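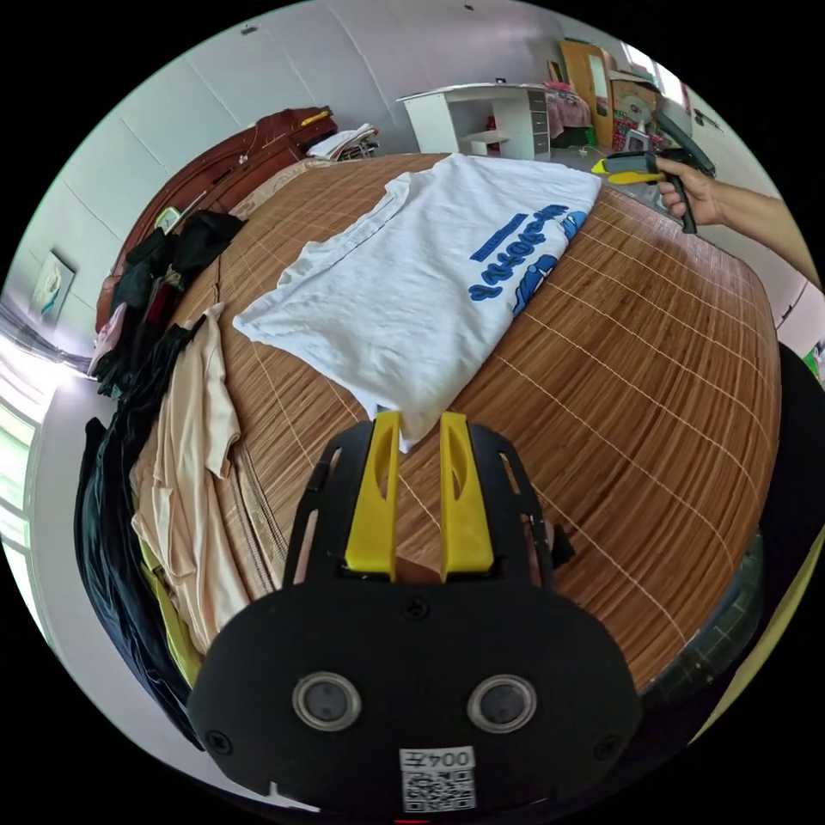 Mosses slow the drying of forest soil

4th June

A thick layer of moss on the ground can keep forest soil moist through long dry periods, and it may help young trees to survive their first summer, a new field study suggests.

Researchers from the Pladside field station followed 60 small plots in the hills above Rolmont for 2 years. In half of the plots they removed the moss by hand, and in the other half they left it as it was. All plots had the same kind of soil and received the same amount of shade.

The soil under moss lost its water much more slowly. In the driest weeks of June, the bare plots were already dusty at the surface, while the covered plots were still damp at the depth where seedlings have most of their roots.

The team also planted 668 beech seedlings. More of them were alive under moss at the end of the second summer, although the difference was small on the north side of the valley, where the ground stays cool in any case.

The authors write that moss works in two ways. It shades the soil from the sun, and it holds the dew of the night for some hours in the morning. The second effect was stronger than they had expected.

Moss is not always good for seeds, however. In plots where the layer was very deep, small seeds from birch often stayed on top and did not reach the soil. Larger seeds, such as those of beech and oak, had less difficulty.

The results may be of interest to forest owners in the Leone valley, where moss is commonly collected for sale to garden shops. The study does not say how much can be taken without harm. It recommends that collectors leave strips of moss between the cleared areas, so that it can grow back from the sides.

A second experiment has started near Tretero, at an altitude 200 meters higher, where the summers are shorter and the wind is stronger. The first measurements from this site are expected next year.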